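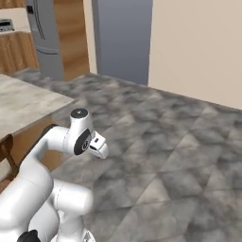
A white arm, with its gripper angled down.

Juniper Achterberg spent eight years as a crime analyst in Furnlow and has read 3796 burglary reports. "Mostly sheds," she says.

The city's license plate readers, bought from Urnel, were her undoing.
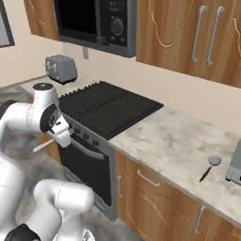
They flagged her own car six times in October. "I was parked at work," she says. "At the police station."

Has she complained? "Twice. They sent me a survey."
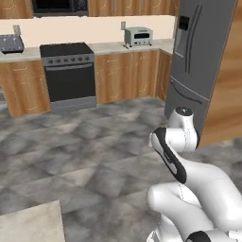

Rendered kitchen, refrigerator at right.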